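How to Set Up a Fish Scooping Tub at Home

By Fenna Segers
11 Mar 2021
3 min read

My two kids would scoop toy fish all day long if I let them, and after plenty of soggy afternoons I've got the setup down pretty well. It takes very little – a tub, some water, a small net and a few squishy fish!

Start with the tub. Go for something wide and not too deep, and set it on a table you can wipe down. Fill it with clear water, enough that the fish can float freely, and stop well short of the rim (little elbows displace a lot more than you'd think). Drop in your fish and give the water a gentle swirl.

For scooping, slide the net in sideways, get it under the fish, then tip it flat and lift slowly. If you come down from the top, the fish just scoots away.

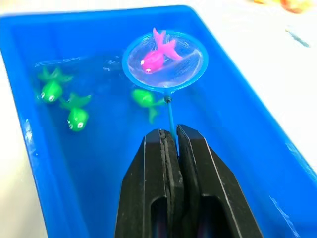

Pink one in the net, green ones still floating.

Once they've got the hang of it, switch things up. My youngest likes calling out a color before each scoop, and my neighbor Ebenezer Korletey plays it with his crew as a race, 2 minutes on the timer and no hands allowed.

You can also trade the fish for toys that sink to the bottom, which makes it a whole different game. A shallow tray is best for that, so short arms can reach.

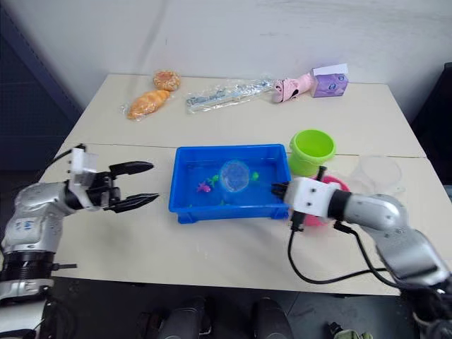

I keep a bucket close by for whatever's been caught, and a cup is great for topping up or bailing out. When you're finished, shake the water off the toys and lay them on a towel overnight. Rinse the net too, and hang it up by the handle – mine goes on the hook by the back door.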